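Print this page | E-mail this page | 3 comments | 12 shares

Wokell Hand-Held Gripper Guide
Section 7: When a jaw sticks or lets go

We love how quickly people take to these grippers. Most new users are lifting and placing things within minutes, and it's a real pleasure to watch the movements come back later on the arm! A sticking jaw can spoil all that, though, and it can pinch. Please read this section before your first full session, even if everything is running sweetly.

What the fault looks like

There are two kinds. In the first, the jaws close on an object and stay shut after you let the trigger go. In the second, they open a little on their own while you are holding something up. The screen shows code 865 for the first and code 1298 for the second. Both codes stay on until you clear them, so there is no rush to write anything down.

CAUTION: Never put a finger between the jaws to free an object, even with the trigger released. A stuck jaw can snap open or shut without warning.

Clearing code 865 (jaws stay shut)

1. Stop moving. Keep hold of the gripper and bring the object down until the table or its holder is taking the weight.
2. Press Pause on the base unit. The light turns amber.
3. Put the other gripper down with its jaws pointing away from you.
4. Turn the release wheel on the stuck gripper one click at a time, away from the cable. You should feel the jaws ease after three or four clicks.
5. Draw the gripper straight back from the object. Don't twist it.
6. Wipe both jaw pads with a dry cloth and look for grit along the slide.
7. Press Pause again, then open and close the empty jaws five times. If the code comes back, stop and go to "Sending a gripper in".

Clearing code 1298 (jaws creep open)

1. Lower the object and pause the base unit as before.
2. Check that the cable is pushed fully home and has enough slack to follow your forearm. A tight cable is the usual culprit.
3. Set the grip strength to 60 and try a light, slim object with a smooth handle.
4. If the jaws still creep, raise the setting to 80. Don't go higher with wooden handles, as the pads can mark them.

Our favourite test piece for this is a kitchen utensil with a wooden handle. It's thin, it leans at an angle, and if there's any creep at all you'll soon know. Grip the handle, lift it just clear of the holder, count slowly to ten and set it back. 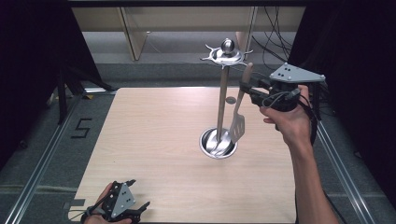

Tsutomu Hirose wrote in to say that he had cleared code 1298 over and over at Hawthorne before noticing that his sleeve was catching the trigger on every lift. He now rolls his sleeves up first and would like that made step one. He also asks for a louder beep, because with the Wuker software running he tends to be watching the screen and misses the code altogether.

Good spot, and the sleeve check is going in. The beep can be turned up already: hold Pause until the light blinks twice, then press it once for each step in volume.

NOTE: If a code appears in the middle of a recording, mark that recording as faulty and do the task again from the start. Joining two halves together leaves a jump in the jaw position, and the arm will try to copy it.

Sending a gripper in

Send the gripper with its cable still attached, and put the code on the label. Leave the top plate in place. If it has come loose, don't glue it back – wrap it separately and pop it in the same box. Repairs are done at our Vovedness workshop, which closes for part of August, so allow a little longer then.

Next: Section 8, Looking after the cables

Print this page | E-mail this page | Back to top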